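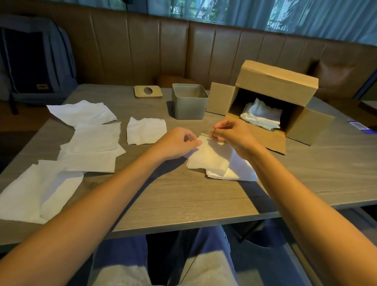
Informe de avance: catalogación y conservación del fondo cartográfico Jornovier
Miércoles 7 de septiembre

Destinatario: Fundación Sitik, programa de ayudas al patrimonio impreso

1. Estado general

El fondo Jornovier reúne 400 piezas, en su mayor parte cartas náuticas y planos de puertos del Atlántico sur impresos entre finales del siglo XVIII y mediados del XIX. El trabajo sigue el calendario aprobado, salvo en la digitalización de gran formato, que va con retraso por los motivos que se explican en el apartado 4.

2. Catalogación

Está terminada la descripción de las cartas sueltas del Río de la Plata y de la costa patagónica. Cada ficha recoge título, autor, grabador, editor, escala, medidas de la huella y de la hoja, estado de la plancha y procedencia. Cuando la carta no lleva fecha, se propone una a partir del pie de imprenta y de las correcciones grabadas, y se indica entre corchetes.

Al revisar la serie de Montevideo se vio que 12 hojas inventariadas como duplicados corresponden a estados distintos de la misma plancha. Cambian los sondeos de la entrada a la bahía y, en dos casos, la dirección del editor. Se les ha dado ficha propia. El inventario original las agrupaba en una sola línea, por lo que la tasación de esa serie tendrá que rehacerse.

Queda pendiente el atlas encuadernado en media piel. Le faltan la portada y el índice, y no hemos localizado todavía otro ejemplar con el que cotejarlo.

3. Conservación

Se han tratado 50 piezas: limpieza superficial, retirada de cintas adhesivas y refuerzo de pliegues con papel japonés. Las cartas con color aplicado a mano no se han lavado – el verde de los contornos dio positivo en la prueba de solubilidad – y se han tratado solo en seco.

Hay 18 piezas montadas sobre tela. En la mayoría el montaje es antiguo y estable, y proponemos dejarlo como está. Tres presentan desprendimientos en las esquinas y pasarán al taller en la próxima fase.

4. Digitalización

El escáner Fukuda no admite las cartas murales en dos paños. Se pidió presupuesto a la empresa Stikamov para fotografiarlas por secciones y unir después los archivos. La oferta entra en la partida prevista, pero la fecha disponible es posterior a la que figuraba en el plan. El resto de las cartas se digitaliza con normalidad.

5. Gasto

No hay desviaciones en personal ni en material de conservación. Solicitamos autorización para pasar el sobrante de la partida de transporte a la compra de carpetas de gran formato, ya que las actuales obligan a doblar las hojas mayores.

6. Próximos pasos

– Cerrar las fichas de la serie de Montevideo y revisar su tasación.
– Enviar al taller las tres cartas enteladas con desprendimientos.
– Confirmar la fecha con Stikamov en cuanto se reciba el visto bueno de la Fundación.
– Consultar a otras bibliotecas por el atlas sin portada.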